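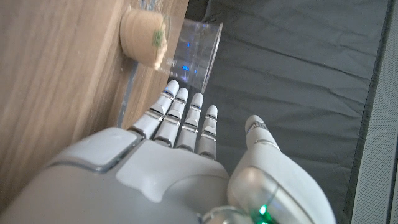

Do reusable cups get reused? A look at the clear cup scheme at Penby Hall
Jessie Munro
Design and Environment, second year project
March 3, 2025

Introduction

In the autumn the canteen at Penby Hall stopped handing out throwaway cups for cold drinks and brought in clear plastic ones, meant to be washed and used again. The poster by the till says the new cup is good for 200 washes and asks students to "bring it back and do your bit". I wanted to find out whether either half of that holds up.

I started out doubtful and I should say so. I have had one of these cups on my desk since the first week of term, holding pens. So has the person in the next room. A cup that has become a pen pot is being used, in a way, but it isn't replacing any throwaway cups, and the poster doesn't say what happens to the sums when half the stock goes missing in bedrooms.

What the supplier says

The cups come from a firm called Forsyth, whose leaflet was passed to me by the canteen office. It is a thin leaflet. It gives the 200 washes but not the temperature of the wash, the kind of machine, or what counts as the end of a cup's life. Does it mean the cup has cracked? Gone cloudy? I wrote to ask and got the same leaflet back as an attachment.

The leaflet also says the cups are "virtually unbreakable" and "stable on all surfaces". I had not planned to test the second claim but it was easy to do, so there is a short section on it below.

Part one: where the cups go

The canteen let me mark 100 cups with a small dot of paint on the base. They went into normal use at the start of a week and I checked the clean racks every evening after washing up for four weeks.

By the end, 43 of the marked cups were still turning up. The other 57 had left the building, been thrown away, or were somewhere I couldn't look. I knocked on doors in my own corridor and found a few with dots on, mostly on window sills. One had a cutting in it. I did not count these as returned, although their owners seemed to feel that I should.

The losses came early. Most of the missing cups went in the first ten days and after that the number in the racks dropped slowly. My guess is that people who want a cup take one and then stop, and if that is right the problem might settle down each year once the first years have all got one. It is only a guess. The canteen topped up its stock twice while I was doing this, so it was also putting out more cups for people to take.

The order book shows 2394 cups bought so far. I asked how many the canteen needs to get through a busy lunch and was told "a few hundred". No one could give me a better figure, and it seems odd to run a scheme like this without one.

Part two: washing

I could not do 200 washes in the time. I took six cups through the canteen machine as often as the staff would put up with me, which came to 31 cycles each. None of them cracked. All of them had picked up fine scratches by the end, worst on the outside near the rim where they rub when stacked, and two had a slight haze that did not wipe off. Held next to an unused one the difference is plain. On a tray by itself I doubt anybody would care.

So I can't say the 200 is wrong. I can say that the cups look tired well before it, and the kitchen staff told me they throw out the cloudy ones when people complain. If so, the real number of uses depends on how fussy the customers are, and that won't be found in any leaflet.

Part three: standing up

For this I used an empty cup and four surfaces: a canteen tray, a bare table, a folded tea towel and a piece of dark grey fabric matting. I gave each one a push near the rim with a ruler, ten times.

On the tray the cup mostly slid and stayed upright. On the matting it went over nearly every time, since the base grips and the top carries on moving. The tea towel was much the same but depended on the folds. The bare table was somewhere in between. A full cup would behave differently and I did a few with water in, but I got tired of mopping and did not keep proper notes, so I have left those out.

A ruler held by hand is not a fair test either. I tried to push at the same speed and I don't suppose I managed it. All I would take from this part is that "all surfaces" is too strong. The empty cup is light and tapers towards the bottom, and fabric does not suit it.

Comparison with Bridness

My tutor suggested I look at the Gultbridge campus at Bridness, where the same cups are used with a deposit. I visited once, in the middle of the afternoon. The racks were full and the member of staff I spoke to said they hardly lose any — but she also said that a lot of students there had gone back to buying bottles because they couldn't be bothered with the deposit. If that is happening then a good return rate hides a different sort of waste. I had no way of measuring it.

Weak points in this report

The paint dots wore off a little in the machine and I may have missed some. I only checked in the evening. Four weeks is short, and one of them was reading week, when the canteen was half empty.

What I would do next

Repeat the marking in April with something better than paint, and ask the canteen not to top up while it runs. I would also like to see the bin figures from before the change, which I have asked for and not yet had.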